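Under-12s all chase the ball in a zone. Do I give up and go man-marking?
Posted in Coaching / Youth football
July 10, 2026

Katsuhiko Nakajima
I've inherited the under-12s at Trilmont Juniors, where my qualifications are owning a whistle and having a daughter at left back. The previous coach had them defending zonally. I've kept it up for most of a season and what we have is one zone, wherever the ball is, with all of them in it. From the touchline it looks like someone has dropped a sandwich near pigeons.

Against weaker sides we get away with it because our centre half is enormous and fast. Against Navarrete we lost by a margin I'd prefer not to type. Every goal was the same goal: ball goes wide, everybody goes wide, ball comes back, tap-in.

Another parent says man-marking is simpler for that age. Is it? I get one evening a week and half a pitch.

Nayara Lopes
Simpler to explain, yes. "Stick to number seven" takes four words. Then number seven wanders off to talk to his grandad and your right back goes with him.

I'd keep the zone and teach one thing, the far side. Your lot know where to be when the ball is near them. They've no idea what the job is when it isn't, so they go and find it. Put the back four on the pitch with no opponents at all. You walk about with the ball under your arm and they shift across together, with the far full back tucking in level with the far post and stopping there. Shout "freeze" now and then and let them look at each other.
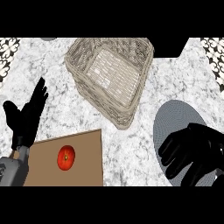
Do that for ten minutes, then add 3 attackers who can only pass. No tackling until they've stopped drifting. It is dull and they will tell you so. I bribed mine with a shooting game afterwards, and by January they were shouting at each other to tuck in, often at the wrong moment, but I took it as progress.

Also, move the enormous centre half somewhere else in training. He's hiding everything.

Yuto Tsuji
man mark. we did it all year at Dudik and conceded 23, year before was loads more. kids like having one person to be annoyed at

Takeshi Kobori
Bit of both for me. Zone in open play, pick up a player at corners. I'd second what Nayara says about the far full back, though I'd start with two defenders before trying four. One goes to the ball, the other covers behind at an angle, swap when it's passed. If a pair can't do it, four won't.

Don't use the word "zone" with them. Mine thought it was a place they had to get to.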